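Sorting bench, back room, Ullum building
December 13, 2020

Carrying on with the clear-out from June. The goal is still the same: every small part on the bench lives in a container you can see into, and the mixed tins go away for good. I did the long side of the bench today and left the short side for next time.

Starting stock

Nine mixed tins from the Curent job, plus one carton of Pramance leftovers that had been sitting under the bench with the lid taped down. The carton turned out to be mostly washers and nylon spacers. Label on the side said 1,000 pcs but it has been dipped into plenty since then, so I crossed that out and wrote "spacers, open."

The tins were worse. Wood screws in with machine screws, picture hooks, two sizes of cable clip, a lot of bent things nobody should have kept. I tipped each one onto a tray, pulled out anything rusty or bent, then sorted by type before sorting by size. Going by size first was what I tried in June and it meant handling everything twice.

Containers

We have three kinds in use now and they are not equal.

The old tins. You can't see in, lids stick, and the labels fall off. Emptied and stacked by the door for recycling.

The yogurt tubs. Fine for wall plugs and other light stuff. They go brittle on the windowsill, so keep them on the inside shelf.

The clear plastic ones. These are what I want everywhere. You can tell what's in them without opening anything or reading a label.

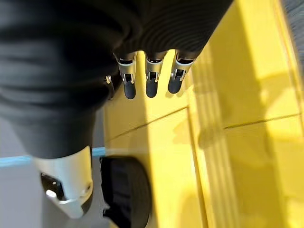 I have been going back and forth on whether to buy more of the clear ones in the same size or get a shallower version for the tiny parts. Deep ones are a nuisance with M3 nuts. You end up scraping in the corners with a fingernail, and if the container is narrow you can't get your whole hand in. The shallow Sheikh trays would solve that but they don't stack with what we already have, and I don't want two stacks.

Decision for now: same size as before, and only fill them a third of the way for anything under M4. Spare stock goes in a zip bag on the top shelf with the size written on it.

Washing

All the clear containers got a wash before going back. Warm water, a drop of dish soap, soft cloth. Do not use the green scouring pad, which is how the first batch got scratched up. The old label glue came off with cooking oil left on for 10 minutes, then soap again. Rubbing alcohol also worked but took more rubbing and smelled up the room.

Let them dry upside down on the rack overnight. I put one back too early last time and the steel washers in it had brown spots by the end of the week.

Light on the bench

One thing to sort out. With the overhead light on, clear plastic is hard to look into from above. You get glare off the walls and the floor of the container together and small parts disappear in it. Things I want to try:

1. Turn off the overhead and use only the side lamp, set low.

2. Put a sheet of dark card under the container while picking from it. Felt would do as well, but it collects metal filings.

3. Tip the container toward you a little. A wedge of scrap pine under the back edge should be enough.
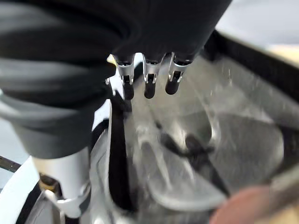 4. Line the bottom with a cut piece of matte paper. Cheap, and easy to replace when it gets oily.

My guess is the card will win. It costs nothing and doesn't need to be cut to size.

Labels

Front face, lower left, every time. Paper label under clear tape, black marker, thread size first and then length. No abbreviations apart from SS for stainless. I wrote out 56 of them and have a handful left over for the short side.

Please don't label the lids. Lids get swapped and then we have long screws marked as short ones.

To do

Short side of the bench, including the drawer with the hinges.
Order more clear containers, same size as before.
Bring in dark card from the print room.
Side lamp needs a longer cord or a move to the other outlet.
Tins to recycling. Keep one of the flat ones for razor blades.
Check whether Curent wants the picture hooks back before we put them into stock.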